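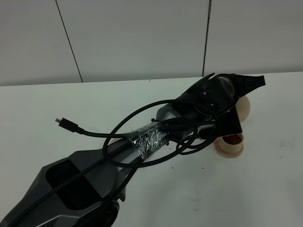

*Black cable, clear tape and the white tabletop.*

## Cables and tables, before the holidays

The autumn tidying at Witero began in October with the shelves and the paint cupboard. Now it is the turn of the cables. Monique Hoarau has prepared a grey box for them, and it stands under the window in the Botidow room. Please look in it before you buy a new cable, there are already 34 inside and most of them have a label.

We ask everybody to follow the same small habits:

- Wind a long cable in wide, easy loops. A tight bend near the plug will damage it.
- Close each bundle with a fabric strap. Clear tape holds well, but after some months it leaves glue on the cable and on your fingers.
- Do not let a thin cable lie under a thick one. It is always the thin one that you need first.
- Write the length on the label, in metres, and also your initials if the cable is your own.

The straps come from Lacroix and are kept in the top drawer, in two colours. The long ones are for the extension cords only. Thierry Royer has ordered 8 more packets, so please do not save them too much!

About the white tabletops: they show every mark, and we knew this when we chose them. A soft cloth with warm water is enough for dust and pencil. For tape glue, Yannick Langlois recommends a little cooking oil, left for four minutes and then wiped away with soap. He has tried it at home on his kitchen counter - no stain, he tells us. The yellow spray from the old room should not be used, it makes the surface dull.

Cables without a label will stay in the box until the end of winter. After that they go to the swap shelf at Kusunus. Questions about labels can go to Monique, and Mathis Carré has the key to the drawer when she is away.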